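Keep the Old Table Covered

January 2023

Every few years the magazines decide that the tablecloth is finished. The bare table is cleaner, they say, and more modern, and it shows off the wood. I have read this advice in waiting rooms for most of my adult life, and I think it is bad advice for people who eat, work and do homework at the same table.

I grew up in Plelano, in a house where the kitchen table was covered all year. My mother bought plastic cloth off the roll at a hardware store and cut it with sewing scissors. When a piece got too stained or too sliced up, she put it under the paint cans in the garage and cut another one. The table underneath was pine, and it came out of that house after 17 years with hardly a mark on it. My sister has it now.

When I moved to Rumolham I bought a good oak table and left it bare, because that was what you did. By August it had two white rings, a burn the shape of a pan, and a line of blue ink that no product would lift. I paid to have it sanded. The man who did the work told me most of his jobs were kitchen tables less than five years old. He charged me more than the chairs had cost. 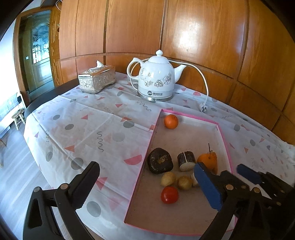
The usual complaint about plastic cloth is that it looks cheap. Some of it does. I have owned a bright orange one that made every meal feel like a yard sale. But a plain or lightly patterned one goes with almost anything, and people forget that a table is rarely seen by itself. A white patterned cloth against glossy wood panels, with a white kettle in the shape of a teapot set on it, looks like a room that someone keeps up. I would take that over a bare table with a stack of coasters that guests are afraid to miss.

The second complaint is about waste, and I take it more seriously. Plastic cloth does not last forever and it can't be mended. Oilcloth and coated cotton hold up longer, and I would tell anyone with the money to start there. Plain cotton is nicer still, but it has to be washed, and a family with small children will wash it every day or stop using it. My current cloth has been down for 24 months and wipes clean with dish soap. Refinishing a table uses solvents, sandpaper and a van trip across town. Throwing out the table uses a lot more.

There is a shop on the Dromier road that still sells cloth by the yard. The rolls hang on a rack at the back, and the owner cuts a free strip if you want to see a pattern at home. Ask for enough to hang six inches over each side. Less than that slides around, and more ends up in people's laps.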